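Print this page | E-mail this page

Durby Sorting Project: Interim Progress Report to the Mirkach Fund
Jodcombe site, April 8, 2018

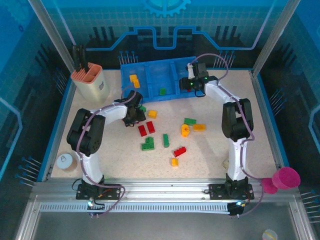

Ívar Oddsson asked, on reading the draft of this report, whether the Fund should judge progress by the number of examples recorded or by the number fit for training. The figures are therefore given separately.

1. Collection
The target for the grant period is 2,700 recorded examples of toy bricks being sorted by colour into a divided tray, using two arms. To date 2,038 have been recorded. Of these, 625 were set aside at review, chiefly for long pauses by the operator or for a brick released outside its compartment. They have been kept, as they may be of use in teaching the system to recover from mistakes.

2. Method
Each example begins with the bricks spread on the work surface in a fresh arrangement. Operators may use either arm and are asked to complete the sort at a steady pace. Recording sessions last up to 4 hours. Labelling is carried out in the Sima software, and a second reader checks each label before release.

3. Difficulties
Small bricks remain under-represented in the accepted set. Operators tended to leave them until last, and many of those recordings were ended early. Written guidance was revised in response.

4. Next period
Collection will continue until July. The Fund is asked to confirm whether rejected examples may count towards the target. Queries should be addressed to Sebastião Rangel at the Jodcombe office.

Print this page | E-mail this page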